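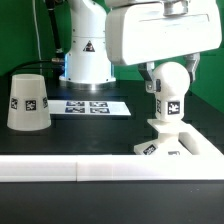
Notes from the Land Desk

Well, friends, the larches have dropped their needles, the woodstove in the office is going, and I finally have a quiet hour to tell you about the Pawłowska place, which so many of you have been asking about since I let it slip in the June letter that the family was thinking of selling. They've made up their minds, and as of November 8, 2020, it is listed with us here at Ganach.

For anyone newer to the valley, this is the long piece of ground on the east bench, past the second cattle guard, where the road makes that slow bend and you first get the whole view of the mountains. It comes to 458 acres, deeded, in one block. The lower part is hay meadow and has been for as long as anyone can remember, mostly timothy and brome with a little clover that comes and goes. Above that you get into sagebrush and grass, and then the aspens start, and the top fence runs right along the trees. I walked that fence with Kacper Bednarek in the early fall and we were both puffing pretty hard by the end (he'll say I was puffing harder, and he may have a point). He has leased the grazing for 12 years now and would love to keep on with it if the new owner is willing, but the lease is up in the spring and nobody is bound to anything.

Water is what people ask me about first, and I'm glad when they do! The place has old rights out of Flitine Creek, and the headgate was rebuilt a few years back, so you can turn the wheel with one hand now, where it used to take two people and some language. There is a good domestic well at the house too, and a spring up in the aspens that's been piped down to a stock tank. I'd encourage any serious buyer to have their own person look over the water papers. I have copies in the office and will happily run off a set for you.
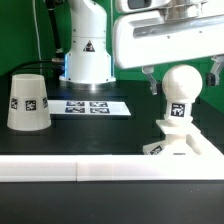 The house is modest, and I would rather you heard that from me than drove all the way out expecting a lodge. Three bedrooms, one and a half baths, a big square kitchen with a pantry you could just about park a pickup in. The roof is sound. The windows on the north side are the old ones and you will feel them in January. There's a mudroom that was added on later and sits a step lower than the rest of the house, so mind your feet when you come through with an armload of anything.

The barn, on the other hand, is a beauty, and I've seen people go quiet when they walk into it. It has a hay loft, four box stalls, a tack room with a floor drain, and a lean-to down the south side where the calves used to be kept. The corrals are rail and pipe, a bit of each, with a loading chute and a squeeze that both stay with the property. So does the hand line, all 722 feet of it, along with the swather, if you are brave enough to start it.

A word on getting there. The county plows as far as the mailboxes, and after that it is nearly 300 yards of private lane that you'll be clearing yourself. There's a neighbor with a blade who has done it in the past for a fair price, and I can put you in touch. Power is in, the phone line is in, and the internet is what it is out that way, meaning fine for email and a little slow in the evenings.
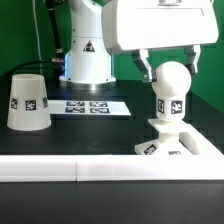 The family would like to sell it whole. I've had two callers already asking about just the meadow, and I passed that along as I promised I would, but the answer for now is no. They have also asked that showings be by appointment, with a day's notice, and that dogs stay in the truck while there are still cattle on the lower field. Ignacio Bellamy is handling the showings with me this winter, so if you ring the office and get him instead, you're in good hands, and he knows where the gate key is, which is more than I can say for myself some mornings.

We also still have the small Pruteo parcel, the one with the old orchard, and the sellers there have told me they would look at owner financing for the right person. More on that one next time, once I've had a chance to walk the back line and find the corner pins under all those leaves.

Call or stop by. The coffee is on until noon.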